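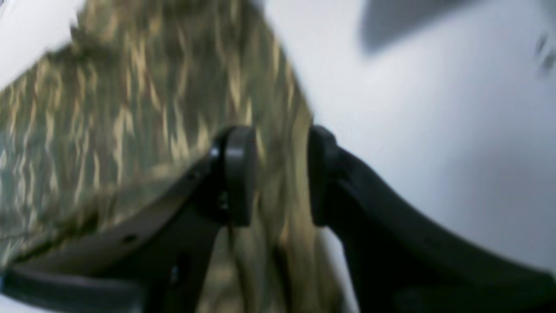

The Case for Paying Demonstrators as Skilled Staff
Opinion
Jul 14, 2020

Institutions that teach robots by demonstration have adopted a way of speaking about the work that does it harm. They say that data is "collected." The word suggests something lying on the ground, waiting for anyone with a free afternoon to pick it up. A person who guides an arm through a task, whether by holding it or by working a controller from across the room, is making a long series of decisions, and the machine will later be asked to repeat them. We believe that this person should be hired, trained and paid accordingly.

Soft goods make the point most clearly. A rigid block can be approached from several sides, and a grasp that is slightly off will often succeed anyway. Cloth allows no such comfort. When a gripper closes on a piece of patterned fabric, the person in control must decide how much material to take between the fingers, whether to catch a fold or an edge, and how far to lift before the hanging part swings or drags. A camouflage print, with its broken outlines, makes it harder still to tell a crease from a change of color. The experienced demonstrator settles these questions in a moment. The beginner settles them too, but differently each time, and the inconsistency goes into the record with everything else.

Our own position changed after a project known internally as Vinuten, which ran through the winter. The plan called for 600 demonstrations of picking up and putting down small fabric items. They were to be supplied by temporary workers who received a short briefing and a printed sheet. The full number was delivered on schedule in December. When the recordings were reviewed, 83 had to be set aside on account of hesitations, dropped controls or grasps that had been corrected halfway through. Many of those that remained were usable in a narrow sense, yet they showed so many personal habits that the resulting behavior was poor. The arm would pause above the cloth for no reason that could be found in the task. It had been shown to do so.

The work was repeated with 2 demonstrators who were given 8 days of paid practice before anything was recorded. They were encouraged to discuss their choices and to agree on a common manner of approach. They were also permitted to stop when they were tired, a provision that had been left out of the first arrangement.
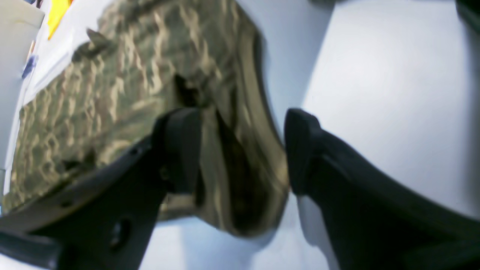 The second set was smaller and it cost more per recording. It was also the set that the engineers chose to use. We do not claim that one project settles the matter, and the improved instructions may deserve part of the credit. Even so, the difference was plain enough that Clasalen, the workshop which hosted both rounds, has since rewritten its terms of employment for this role.

Two objections are commonly raised. The first holds that variety is a virtue, and that a machine trained only on tidy examples will fail when conditions are untidy. This is a serious argument, and we accept a good deal of it. A system should see a fabric item gathered at the middle, pinched near an edge, folded, and hanging unevenly. It should see recoveries from a bad grasp. Such variety ought to be chosen, however, and written down. A skilled demonstrator can produce an awkward grasp on request and recover from it in a sensible way. An untrained one produces awkwardness without knowing it, and the reviewer is left to guess which recordings were intended.

The second objection concerns money. Colleagues at Prolleletti have argued that demonstrations will soon be needed in such quantity that no organization could afford trained people to supply them. The forecast may be correct. It does not follow that today's work should be treated as if cheap abundance had already arrived. The cost of reviewing, discarding and repeating poor recordings is real, and it is seldom charged to the budget that caused it.

There is also a question of fairness. At present the demonstrator's name rarely appears in a report, although the contents of the report may depend on that person's hands and judgment. The Seppälä workshop has begun to list its demonstrators beside its engineers and to invite them to planning meetings before the tasks are fixed. We support both practices. People who have spent weeks lifting cloth through a gripper know where the material tends to bunch and which camera view hides the fingertips at the wrong moment. It makes little sense to ask for that knowledge only after the schedule has been set.

We therefore ask that any institution planning work of this kind include paid practice time in its first budget, set limits on the length of a session, and record who gave each demonstration, with that person's consent. Those who provide funding should look for these items in a proposal and should ask for an explanation when they are missing.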